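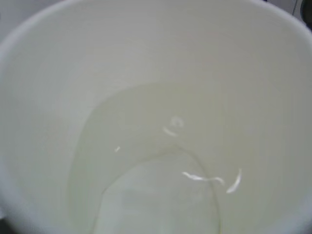

Small thread on water hardness at home, and how I test it without a proper lab bench. 1/9

The trigger was kettle scale. I moved to Stetville in January and had a white crust on the element inside a fortnight. The old place in Cudham never gave me any trouble. 2/9

Equipment: white cups, a kitchen scale, a Corneder drop kit. The kit uses a colour change, so the cup should be white inside. Tinted glass makes the endpoint hard to judge. Grey plastic is worse. 3/9

Tare the cup, then weigh the sample in. A gram is a millilitre for this purpose. Don't trust moulded fill lines. Keep the level shallow so you can swirl it without losing any over the rim. 4/9

Run the cold tap first. I let mine go for 7 minutes and catch the lot in a bucket for the garden. Skip this and you're mostly testing your own pipes. 5/9

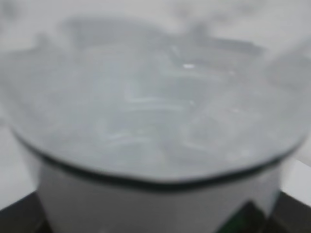 White container, dark line along the front lip, highlight toward the back.

Surface reflections are a nuisance when you're watching for a faint colour shift. Move the lamp to one side, or turn it off and work near a window. Look straight down, and check against a second cup of untreated water. 6/9

Conductivity is a separate measurement. My Gudeta meter reads 584 microsiemens at the kitchen tap. It tells you how much is dissolved, but won't separate calcium from sodium, so it can't stand in for the drops. 7/9

The rainwater tank reads far lower, as you'd expect. The bore at the back of the block gave 1290. I wouldn't put that through a kettle, and the tomatoes aren't keen on it either. 8/9

Descaling: 900 mL water, two tablespoons of citric acid, bring to the boil, switch off, leave half an hour, rinse twice. Vinegar works too if you can put up with the smell. Drop counts for all three sources to follow once the refill reagent arrives. 9/9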